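Textile Care and Domestic Storage, Unit 3
Handout 2: Folding narrow goods and sorting small items
Istavness Evening Institute

1. Terms
A narrow good is any piece whose length is more than 3 times its width: scarves, sashes, table runners. A small item is anything that fits inside a closed hand or a little over it.

2. Folding strips of coarse weave
Coarse plaid weaves hold a fold poorly. Fold the strip lengthwise first, then across. Press with the flat of the hand, not the fingertips. A strip gripped at the middle gathers into a waist, and the layers above it bunch.

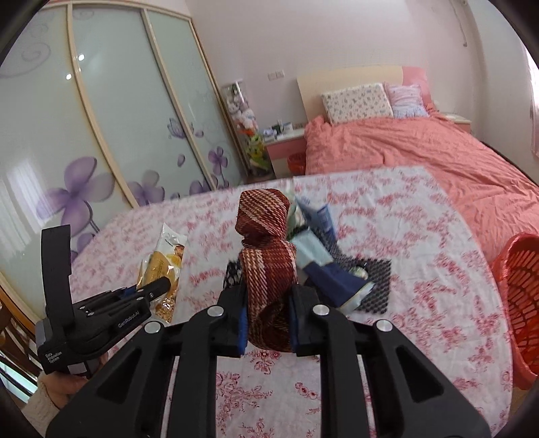

Diagonal bands are a poor guide for alignment. Use the selvage. Where both selvages have been cut off, use one vertical band of the pattern and keep to it for the full length. Dark reds and maroons hide skewed layers - check the end of the fold by touch.

3. Sorting on a covered surface
A sheet or tablecloth serves as the sorting ground. Smooth it outward from the center. Shallow creases may stay. On floral prints, small dark items are easier to find than pale ones, so place pale cloth last. 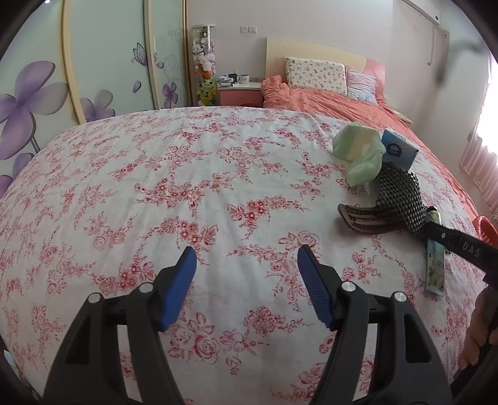 Sort by material before use: cloth, paper goods, mesh, hard plastic. Tissue packs go with paper goods whatever their wrapper is made of. Items with prongs or slots are kept apart from open weaves, which snag. The Castillo method groups by room of use and is covered in Unit 9.

4. Preparation for Monday
Bring one narrow good, unfolded, at least 40 inches long. Read the Brallcombe sheet on selvages.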